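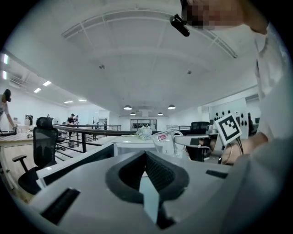

White shirt, January.

January 25, 2021

Third wash trial on the white cotton. The yellowing at the collars is still there, though fainter on the ones soaked overnight. Water from the kitchen tap tested hard again, same band on the strip as before Christmas. Denise Bickerstaff says the Nirnside supply was switched to a different borehole in the autumn, which would fit with the scale in the kettle and the grey cast on the towels. She has written to the water company and had an automatic reply.

Method today: soak in the old enamel bucket, 11 litres, washing soda first, powder added after the soda had dissolved. Then the main wash. The dial says 60 but the probe read 52 at the drum outlet, so either the thermostat is off or the probe is. I checked the probe in boiling water and it was near enough. Thermostat, then. That puts all of my earlier notes on the low side, and I have gone back and marked them in pencil.

No softener. Softener left a film on the last lot and the cloth took up water badly afterwards. White vinegar in the final rinse instead. Two rinses, spin on the middle setting, dried on the rack in the back room with the window on the latch. The sleeves took longest, as always, the double cloth at the cuffs especially.

Enda Hanrahan rang at lunch. He swears by Pridotex for collars — neat, brushed in, left for an hour. I have half a bottle from Plaltow market and will try it on one collar only, with the matching one from the same make left plain, or the comparison is worthless. He also wants his ladder back.

Ironing: damp, cotton setting, yoke first, then collar from the points inwards. Scorched nothing. The soleplate needs descaling before the next batch, as it spat brown twice and I had to rewash a pillowcase.

Soda is down to the last scoop. Order with the groceries. Thermostat for the Phelan is still listed but the part is not due in until April — meanwhile set the dial one mark higher and read the probe each time.

Bed at ten. Collar points still slightly damp, left on the rack.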